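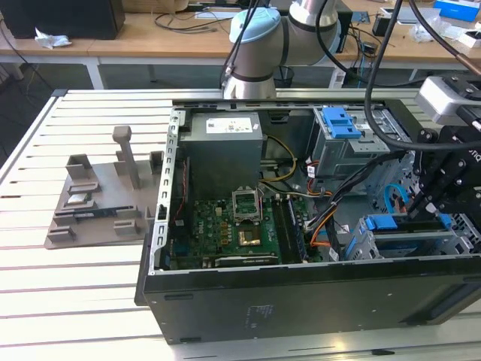
Pravden 项目现在招募参加者，请大家来我们的实验室，用两种不同的夹爪完成台式电脑的拆装，并告诉我们哪一种更好用。项目的题目很窄：同一台机械臂，同样的零件，同样的相机，只换夹爪和操作方式，看人的成绩和感受有什么变化。我们选择电脑主机，是考虑到它的内部有很多让夹爪为难的地方。机箱侧板拆下以后，处理器插座的金属扣架是翻开立起来的，旁边就是内存条，一束一束的电线从电源那边弯过来；手指伸到右边的蓝色塑料卡扣附近时，周围剩下的空间已经很小。一个夹爪在空桌子上表现很好，到了机箱里面可能完全是另外一种情况。

我们需要什么样的人

年满十八岁，可以用中文或者英文和我们交流。不要求有机器人方面的经验，也不要求自己装过电脑。有经验的人我们同样欢迎，请在报名邮件里写清楚是什么经验，我们会把两组的结果分开看。左手习惯的人特别希望能来，上一轮里左手习惯的参加者太少，我们没有办法对手柄的布局说出任何可靠的话。

如果您戴眼镜，没有问题。如果您的手腕或者肩膀最近受过伤，请先写信和我们商量，有一部分任务需要用手直接拉着机械臂移动。

您要做的事情

每一次参加需要 2 个小时，中间有休息。开始的时候我们会介绍急停按钮的位置和使用方法，然后您有一段自由练习的时间，这段时间不计入成绩。练习以后是正式任务，顺序由抽签决定：

把内存条从零件座的长槽里取出来，对准主板上的插槽。
把硬盘从零件座上拿起，送到硬盘架的入口，再放回原来的位置。
把处理器从浅槽里夹起来，放到插座上方，不需要扣紧。
松开一个塑料卡扣，再把它合上。

每个任务先用一种夹爪做，换夹爪以后再做一遍。一种夹爪由 Fetska 提供，手指用连杆带动；另外一种是 Crabtree 的平行夹爪，手指只做直线的开合。更换夹爪的工作由我们的人来完成，您可以在这个时候喝水或者填写问卷。

操作方式也有两种：手柄，和用手拉着机械臂走。每位参加者只使用其中一种，报名时可以说明希望用哪一种，但是我们不能保证一定满足。

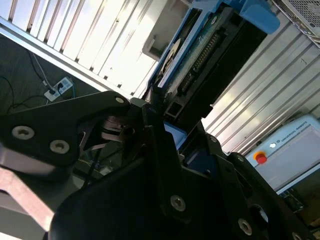
Hayley Mapplebeck 参加过六月的那一轮，她后来写信给我们说，连杆式的夹爪在机箱里面最大的困难是手指合拢的时候指尖会同时向前走一点，“我以为已经对准了，一夹，位置就变了，做到最后我是先故意退后一点再夹”。她还建议我们把练习时间加长，并且在练习的时候就放一块真的硬盘，不要只放木块。

我们接受了这两个建议。现在练习时使用的零件和正式任务的零件完全一样，练习的时间也比以前多。关于指尖向前移动的问题，我们没有修改夹爪，这正是我们想要测量的东西。我们在问卷里加了一个问题，请您写下您在第几个任务的时候感觉到了这件事，或者完全没有感觉到。

我们记录什么

机械臂的关节位置、夹爪的开合宽度、相机的画面，还有每个任务所用的时间。相机有固定在工作台旁边的，也有装在手腕位置的。您的脸不是我们研究的对象，如果偶然进入了画面，我们在保存以前会遮盖。六月的那一轮得到了 2,093 条记录，去掉中途停止的和相机没有同步的，剩下近 2,000 条可以使用。所有数据用编号保存，姓名和编号的对照表由 Dalal Ghanem 单独保管，您可以在参加以后要求删除自己的数据，不需要说明理由。

掉落零件不会影响您的报酬。内存条和硬盘都是旧的，请不要为此紧张。我们反而希望看到失败的动作，如果每个人都非常小心，两种夹爪之间的差别就看不出来了。

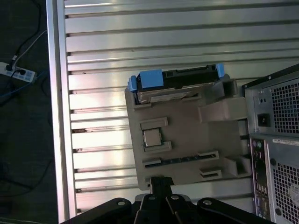 灰色零件座，上面放着硬盘和处理器

零件座是我们自己设计、用三维打印做的。硬盘带着有蓝色塑料片的托架插在上边的槽里，处理器放在下面的浅槽里。以前的参加者常常问，处理器是否可以从侧面推出来再夹，回答是可以的。任务说明里没有写明禁止的办法都允许使用，只有一条例外：请不要用夹爪去敲打零件座，让零件自己跳出来。

评价的标准

我们看三个方面。第一是完成任务的时间。第二是夹爪碰到不应该碰的东西的次数，例如机箱的边或者电线，这个由两位评价人看录像以后分别记录，意见不同的时候请第三位来判断。第三是您自己的评价，包括累不累、能不能看清楚指尖、是否相信夹爪已经夹住了。最后一点在我们以前的比较里常常和时间的结果不一致，有的人用平行夹爪做得更快，可是仍然说更喜欢另外一种。这样的回答我们非常需要，请尽量写得具体，用中文写几句话比只选一个分数有用得多。

请注意，这不是对您个人能力的测试，我们也不会把您的成绩告诉您的学校或者单位。

报酬和路费

完成全部任务的参加者得到 300 元，当天支付。如果因为我们的设备故障不能继续，同样支付全部报酬。如果您自己决定提前结束，按已经参加的时间计算。住在 Illivitz 以外的人可以报销普通车票，请保留票据的原件，手机上的截图我们的财务不接受。

学生可以得到参加证明，证明上写明时间和内容，但是能不能换成学分，请先问您自己的老师。

着装和安全

请穿平底的、不露脚趾的鞋。长头发请扎起来，围巾、长项链和宽大的袖子请不要带进工作区。机械臂以低速运行，任务进行时旁边一直有一位我们的人员，他可以随时停止机械臂，您也可以。任何一方停止以后，不需要道歉，休息一下再开始就可以。

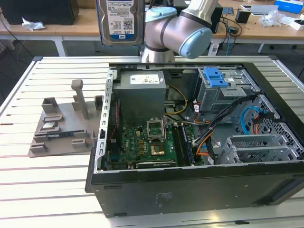
Illivitz，2018年8月11日

从今天起接受报名，名额满了以后我们会在本页的开头写明。报名请写邮件给 Kelly Whiteley，标题写“夹爪比较”，正文请包括以下内容：您的姓名、年龄、习惯用哪一只手、有没有操作机械臂或者组装电脑的经验、希望使用的操作方式，以及您方便的时间。上午和下午都可以安排，晚上不可以。

收到邮件以后我们会发给您一份知情同意书，请在来以前读完。里面的技术词汇比较多，如果有不明白的地方，请在回信中问我们，或者到了以后请 Gaétan Dhillon 当面解释，签字在现场进行。同意书有中文和英文两个版本，两个版本的意思如果有不同，以英文版为准。

有几位已经来信询问过的事情，在这里一起回答。

硬盘的任务要求硬盘保持竖直，从机箱的左边送到硬盘架那里，路上要经过电源的上方，请不要从线束中间穿过去。硬盘标签朝哪一面没有关系。

参加过六月那一轮的人可以再次报名，不过这一次会安排您使用另外一种操作方式，而且数据单独分析。

可以带一位朋友来看，但是朋友请坐在休息区，任务进行的时候请不要给您提示。

可以自己拍照，请不要拍电脑屏幕上的同意书和编号表。

结果会写成一份报告，Fetska 和 Crabtree 会在公开的同一天收到，不会提前看到内容。愿意得到报告的参加者请在问卷的最后一页留下邮箱。

联系人：Kelly Whiteley（报名和时间安排）
数据问题：Dalal Ghanem
现场和设备：Gaétan Dhillon
项目负责人：Freya Blackburn

本通知的中文由我自己写成，如果有说得不自然或者容易误会的地方，请来信告诉我，我会修改。
Freya Blackburn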